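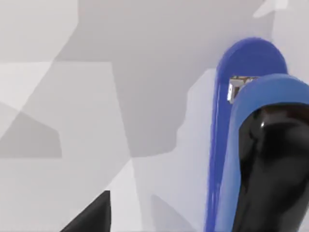 ロボットセルの立ち上げというと、腕をどう動かすかの話から始めたくなるものですが、この講義ではまず「視点の点検」から入ります。実機のセルでも計算機の中のセルでも、何がどこから見えているのかを確かめないうちに動作を教えると、あとで必ず手戻りになるからです(私も若いころ、これで何日も無駄にしました)。とくに手元に近い視点は曲者で、手前の部品が大きく写り、肝心の相手がほとんど見えないことがあります。銀色がかった小さな箱形のものが、濃い青の丸い部品と明るい青の縁とのあいだから、ほんの少しだけのぞいているような場合、それが挟まれているのか、ただ押しつけられているのか、あるいは奥に重なって見えているだけなのか、一つの視点からは決められません。決められないときは「不明」と点検票に書いてください。遠慮はいりません、「不明」は立派な点検結果です。

第2回 シミュレーションセルの設定と手入れ
2020年5月31日 配布

今回使うのは、Plerklowという名前で保存してある卓上セルです。計算機の中に白い天板と腕一本、それに家の中で見かけるような小物を並べてあります。もともとはRaticoとの共同演習のために作ったもので、何年も手を入れながら使ってきました。古い家のようなもので、住んでみないと分からない癖がいろいろあります。今日はその癖も含めて、立ち上げから日々の手入れまでをひと通りお話しします。

一 起動前の確認

セルを開く前に、設定ファイルの控えを必ず取ってください。控えの名前には自分の名字と作業番号をつけます。以前、全員が同じ名前で保存してしまい、誰の設定が残ったのか分からなくなったことがありました。あの日の午後は本当に長かった!

控えを取ったら、乱数の種を257にそろえます。別の値でも動きますが、演習中に隣の人と結果を見比べられるように、最初はこの値で統一しましょう。長さの単位はミリメートルです。Holtexの部品ライブラリから読み込んだものはメートルで入ってくることがあり、そのまま置くと天板を突き抜けるほど巨大な花瓶が現れたりします。見た目には愉快なのですが、接触計算がたいへん重くなりますので、読み込んだら寸法の欄を先に見る習慣をつけてください。

二 天板と原点

原点は天板の手前左の角です。腕の台座の位置も、小物の位置も、すべてここから測ります。天板の高さを変えたときは、台座の高さも一緒に直すのを忘れないこと。片方だけ直すと、腕は涼しい顔で天板の少し上、または少し下を目指します。エラーは出ません。出ないから困るのです。

確かめ方は簡単で、腕をゆっくり下ろし、指先が天板に触れる直前で止めて高さの値を読みます。三度くり返して同じ値なら合格としましょう。値がばらつくときは、計算の刻み幅が粗すぎることが多いので、半分にしてもう一度やってみてください。

三 小物の配置と衝突形状

小物には「見える形」と「ぶつかる形」の二つがあります。見える形はきれいに作ってあっても、ぶつかる形は計算を軽くするために単純な箱や球で代用してあるのが普通です。球に輪がついたもの、たとえば台つきの地球儀などは、この差がよく出ます。球の部分だけにぶつかる形がついていて、黒い子午線の輪のほうは素通り、ということもあれば、逆に全体が大きな箱で覆われていて、何もないはずの空間で指が止まってしまうこともあります。

点検のときは、表示を「衝突形状」に切り替えて、見える形と重ねてください。曲面の近くに指先を寄せる作業があるなら、その小物だけは手間をかけて細かい形に直します。奥の棚に載っているだけで腕が届かないものは、粗いままでかまいません。

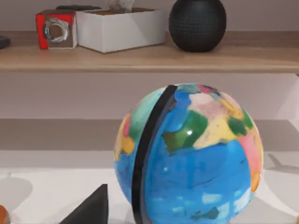
Godoyさんからは、衝突形状を細かくするより先に摩擦の値を見たほうがよい、という意見をもらいました。形をいくら直しても、摩擦が初期値のままだと指先で物がつるつる逃げてしまい、形のせいだと思い込んで一晩かけてしまう学生が毎年いるのだそうです。

もっともな話で、私も順番を少し考え直しました。今年の点検票では、形状の欄の前に摩擦の欄を置いてあります。ただ、地球儀のように丸く大きいものを相手にするときは、摩擦を上げてごまかすのはやめてください。横から押しただけで指に貼りついたように動くなら、上げすぎです。初期値から少しずつ上げて、記録を残しながら決めましょう。

四 影と明るさ

意外と見落とされるのが照明です。白い天板は影がよく出ますので、位置の見当をつけるには都合がよいのですが、影を物体の縁と取り違える認識プログラムもあります。照明を一つ動かしたら、全部の視点で見え方を確かめ直すこと。艶のある面の白い反射も同じで、視点が変わると場所も変わります。認識の調子が悪いときは、腕を疑う前に明かりを疑う、と覚えておいてください(Magalhães棟の実機室でも同じことが言えます。あちらは窓があるぶん、もっと厄介です)。

五 つかむ直前の姿勢

さて、いよいよ腕です。把持の動作を教えるときは、いきなり物をつかみに行かせず、すぐそばに「待ち姿勢」を一つ作ります。黒く丸いスマートスピーカーを相手にするなら、指を下に向けて横に寄せ、まだ触れない位置で止める。そこで手首まわりの余裕を見ます。指先ばかり見ていると、上に載っている太い手首のほうが隣の小物に当たる、という失敗をよくやります。オレンジ色の器や鉢植えのように背のあるものが近くにあるときは、とくに気をつけてください。

待ち姿勢が決まったら、関節の角度と指の開きを保存します。保存番号は148から先が空いています。それより前の番号には過去の演習の姿勢が入っていますので、上書きしないようお願いします。上書きしてしまったら、黙っていないで早めに教えてください。控えがありますから、怒ったりはしません。

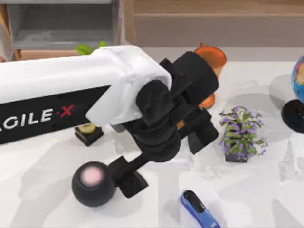 図3 スピーカー脇での指先の位置と、手首まわりの余裕

待ち姿勢の確認では、視点を少なくとも二つ使います。一つは腕全体が入る遠めの視点、もう一つは手元に近い視点です。遠めのほうで手首と小物の間隔を、近いほうで指の向きを見ます。両方の見え方が食い違うと感じたら、たいていは手元の視点の取りつけ位置がずれています。腕の設定を直す前に、そちらの座標を読み直しましょう。

六 日々の手入れ

計算機の中のセルにも手入れは要ります。100回を超えて連続で動かすと、記録ファイルがふくらんで起動が遅くなりますので、区切りのよいところで古い記録を別の場所へ移してください。消すのではなく、移すだけです。小物を動かしたまま終えると次の人が困りますから、終わる前に「初期配置」を押し、天板の上が元に戻ったことを目で確かめます。落ちた小物が天板の下に残っていることもあるので、下からの視点も一度のぞいてください。

ライブラリの更新は七月にまとめて行います。それまでは各自で更新しないでください。新しい版では摩擦の初期値が変わる見込みで、今の演習の結果と比べられなくなってしまいます。

次回までの課題

自分の控えを開き、好きな小物を一つ選んで、見える形とぶつかる形の差を調べてきてください。待ち姿勢も一つ作り、二つの視点から確認した結果を点検票に書いて提出のこと。見えなかったところは「不明」で結構です。どの視点なら見えそうか、ひとこと添えてもらえると、次回の話がしやすくなります。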